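Reusing Old Desktop Computers at Shih Community College
Student project report, Introduction to Environmental Studies
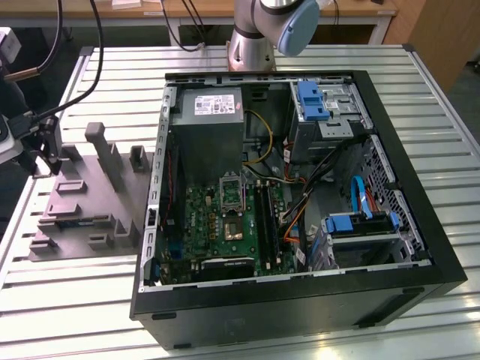 Our lab partner section at the Cuvano campus replied to the first draft that we should count the machines still in storage as well as the ones thrown out, and we changed the survey to do that.

1. Background
The college replaces office desktops on a fixed schedule. Old ones go to a storage room and later to Wotard, a recycling company. We wanted to know how many could be used again.

2. Method
We went through the inventory list for May and sent a short survey to staff and students. We got 164 answers. Each desktop on the list was marked as working, repairable or parts only.

3. Results
The list had 738 desktops. Of these, 313 were marked as working or repairable. The most common missing items were hard drives and memory. Most people who answered said they would take a used computer if it came with a three-month warranty. Price mattered less than we expected.

4. Problems
The inventory list does not give the age of every machine. We also had no access to repair costs from Anow, which handles service for the college.

5. Next steps
Ask for the repair costs and repeat the survey in the fall with a goal of 200 answers.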